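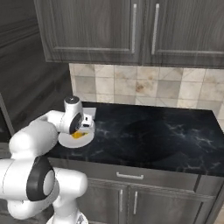

Brora ist ein studentisches Projekt zur simulierten Küchenrobotik an der Hochschule Istport. Es wird als zweisemestriges Wahlmodul angeboten und ging aus dem Robotikclub Pratach hervor, der bis heute die Rechnerräume und einen Teil der Betreuung stellt.

Gegenstand
Die Teilnehmenden entwickeln Steuerungen für einen Roboterarm mit Greifer, der in einer gerenderten Küchenumgebung Gegenstände auf Arbeitsflächen handhabt. Zu den Grundaufgaben gehören das Anfahren eines Tellers und das Greifen kleiner, unregelmäßig geformter Lebensmittel. Spiegelnde Steinoberflächen und verschattete Bereiche unter dem Greifer gelten im Modul als besondere Schwierigkeit der Bildauswertung. Schubladen und Schranktüren mit Bügelgriffen werden erst im zweiten Semester behandelt.

Ablauf
Gearbeitet wird in Gruppen zu zwei Personen. Jede Gruppe reicht ihre Steuerung am Dienstag ein; die Auswertung erfolgt über Nacht in 300 Durchläufen mit wechselnder Startposition. Die Aufgabensammlung umfasst 546 Küchenszenen – ein Teil davon bleibt bis zur Abschlussprüfung unter Verschluss. Bewertet werden Erfolgsquote, Bahnlänge und Kollisionsfreiheit.

Karimi-Wertung
Den Abschluss des Moduls bildet im August ein hochschulinterner Wettbewerb, die Karimi-Wertung. Die Höchstpunktzahl beträgt 1410. Zugelassen sind auch Mitglieder des Clubs, die das Modul nicht belegt haben; sie treten außer Konkurrenz an.

Siehe auch
Robotikclub Pratach
Hochschule Istport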